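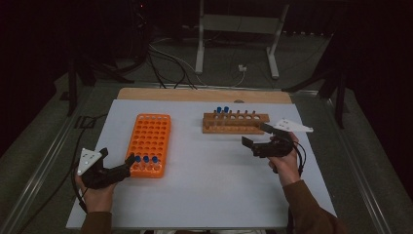 Portoir orange, portoir en bois et tubes à bouchon bleu

Costume de savant fou pour une fête à thème, vos idées ?
Question posée par Felista Minja, le 13 décembre 2021

Bonjour à tous ! En janvier on fête les 30 ans de ma sœur, thème « savants et inventeurs », et je suis déjà surexcitée !! J'ai une blouse blanche trouvée à 14 euros sur Trellness, mais il me manque tout le reste : perruque, lunettes, maquillage... Je voudrais aussi que ça tienne toute la soirée, parce que je danse beaucoup (et mal). Budget restant : 34 euros. Comment vous feriez pour les cheveux ?

2 réponses

Sharon Waweru
Super thème ! Pour les cheveux, laisse tomber la perruque, ça gratte et ça glisse dès la deuxième chanson. Crêpe tes cheveux mèche par mèche en partant des racines, laque bien fort, puis craie blanche sur les longueurs. La mienne venait de chez Umside et elle est partie au premier shampooing, un bonheur !
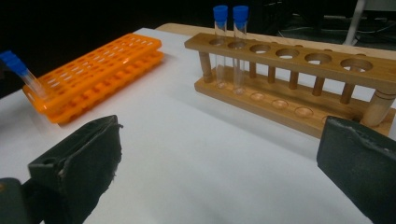
Les deux portoirs sur plateau blanc

Côté blouse, frotte le bas avec un sachet de thé noir humide et brûle un peu les poignets au fard gris (au fard hein, pas au briquet). Des lunettes de piscine sur le front et c'est gagné. Pour les joues, un peu de fard charbonneux estompé au doigt, et surtout un spray fixateur par-dessus. J'ai dansé jusqu'à 4 h avec, rien n'a bougé !
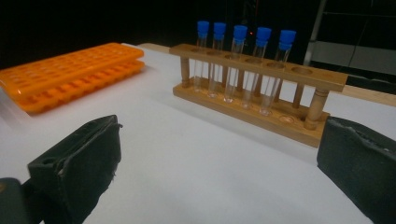

Réponse de gachanja204
perruque harnora, j'ai la grise, elle tient bien avec des pinces. par contre prends la taille au dessus. bonne fête à ta sœur !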